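Fistley Wooden Suit Hangers

Sold in sets of 10 or 20
In stock

These are the hangers we put in our own closets, and we've been selling them since we opened the Batcombe shop in 2000. A lot has changed in the catalog over that time. The Fistley hasn't changed much at all, apart from a slightly slimmer shoulder and a smoother finish, and people keep coming back for another set when they move or finally get around to the guest room!

It's a full-size hanger with a contoured shoulder, a bar across the bottom for pants, and a metal hook. The shape is what sells it once you've had one in your hand. The shoulder curves forward a little, the way your own shoulders do, so a jacket sits the way it would on a person and a heavy sweater doesn't end up with two little points sticking out of it. The wood is a warm honey color that goes with pretty much anything – white shelving, old pine, painted closets, whatever you have.

What it's good for

Suit jackets and blazers, of course. Winter coats too, even the long heavy ones that make a wire hanger sag. We also like it for dress shirts, because the collar stays open and the top button can be left undone without the whole thing sliding off. Pants fold over the bar. If you have very slippery fabrics (silk blouses, some linings), have a look at the Drirken, which has notches in the shoulders and a ribbed strip along the bar.
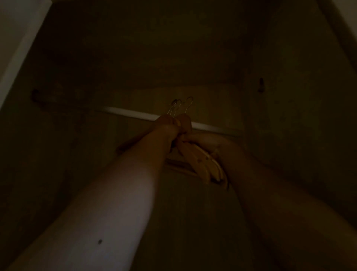
Before you order, measure the depth of your closet from the back wall to the inside of the door. You want enough room for the full width of the hanger plus whatever is on it, and a bulky coat sleeve takes up more than you'd think. Older houses often have shallow hall closets, and for those the Wuisan is the better pick. It has the same look with a shorter shoulder, and the two mix nicely on one rod.

Hooks fit standard closet rods, either round or oval. They turn, so you can face everything the same way no matter which hand you hang with. I'm fussy about that and I make no excuses for it – a row of hooks all pointing to the back looks wonderful, and it's much easier to lift out several at a time.

Switching over a closet

Most people who buy a full set are replacing a jumble of plastic and wire, and the easiest way to do it is all in one go. Take everything off the rod and lay it on the bed. Spread the new hangers out on a table close by so you can grab them as you need them, then work through the clothes one kind at a time: coats, jackets, shirts, pants. You'll find a few things you don't want anymore, which frees up a hanger or two for later.

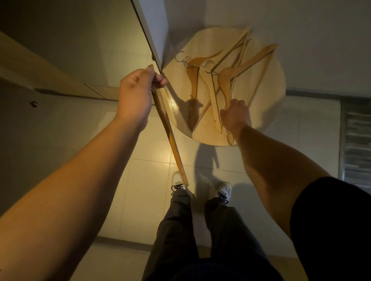 Wooden hangers with silver metal hooks, on and beside a round tabletop.

Wood takes up a bit more space on the rod than wire does. If your closet is packed tight now, count on moving some off-season things elsewhere, or start with the smaller set and use it for the jackets and coats only.

Spares are easy to keep. They nest shoulder to shoulder, so a handful can go at the far end of the rod and hardly get in the way. 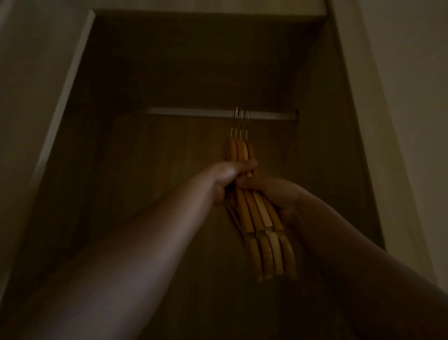 Four hangers nested together, hooks side by side.

Care

Wipe with a soft dry cloth when you're cleaning the closet. For a sticky spot, use a damp cloth and dry it right after. Please don't hang dripping wet laundry on them. Let a rain-soaked coat drip off somewhere else first, then bring it in.

Returns and extras

Unused hangers can come back within 10 days of delivery, in the box they came in. Single replacements are available at the Batcombe counter if one goes missing in a move. The next batch of the Wuisan is due in June, and the Drirken is on the shelf now.

Page last updated 9/22/20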